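Chapter 6
The First Useful Thing: Picking Up and Putting Down

By the time you reach this chapter you have a pair of arms that move when they are told to, and if you are anything like most of the people who have built along with this book, you have spent at least one evening just waving them back and forth. Good! That is a fine use of an evening. But sooner or later the waving wears thin and you want the machine to do something, and the something we are going to start with is the plainest job there is. An object is in one spot, and we would like it to be in another.

It sounds like very little. You did it this morning with a spoon and a coffee cup and never gave it a thought. For a home-built arm, though, it pulls in nearly everything from the earlier chapters - the joint limits you set in Chapter 2, the wiring you tidied (I hope), and all that fussing over the base plate. If any of those was done in a hurry, this is where you will hear about it.

Our practice bench at the Grenitz shared workshop is a white table with a few toys and kitchen things on it, and I would encourage you to set up something similar at home. Choose objects that forgive you. A stuffed animal squashes a little when the fingers close too far, and a shallow plastic plate makes a target with some room in it.

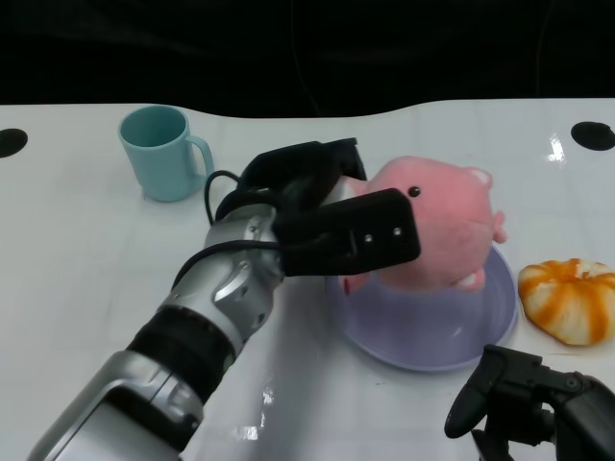 Before you write a single line of the motion program, sit down with a pencil and break the job into stages. We use six of them, and the rest of the chapter takes them one at a time: approach, lower, close, lift, carry, release. Readers who come to this from programming often want to roll the first two together, and you can certainly do that later on. For now please keep them apart. When a run goes wrong (and the early ones do, mine included), you will want to be able to say which stage it went wrong in, and a long swooping motion makes that very hard to work out.

Closing deserves a word of its own. The fingers on the Kudent gripper kit are flat plates, and a flat plate against a round, fuzzy toy touches it over a smaller patch than you would guess. The Brarinska controller will let you set the closing limit anywhere up to 700, and the temptation is to go straight to the top so that nothing can possibly slip. Start low instead, and raise the number a little at a time until the toy comes up with the fingers. Write down the value that worked, along with which toy it was, in the log at the back of the book.

Then there is release, the stage everybody leaves for last and gives the least attention. Opening the fingers is easy enough. The harder question is where the arm ought to be when they open. Too high and the toy tumbles, too low and you are pressing it into the plate. Even with the height just right, a finger can stay resting against the object and nudge it again on the way out, so we will plan the exit path with as much care as the approach. 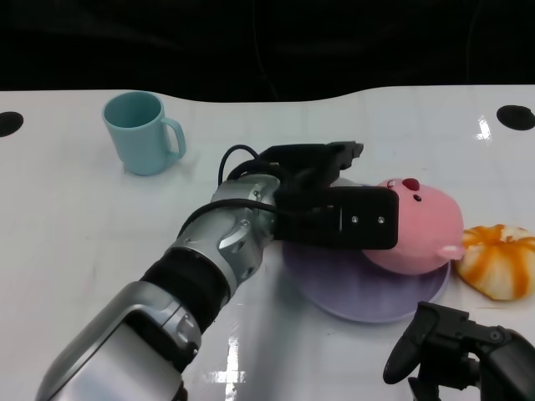 Figure 6.2. Pink plush toy on the lavender plate, with the lower finger plate against its left side.

You will need the assembled arms, the controller, one soft object, one shallow dish, and a table you can leave set up between sessions. Keep a hand near the power switch for every run in this chapter, including the slow ones. Section 6.1 begins with the approach, and with the matter of telling the arm where the table is.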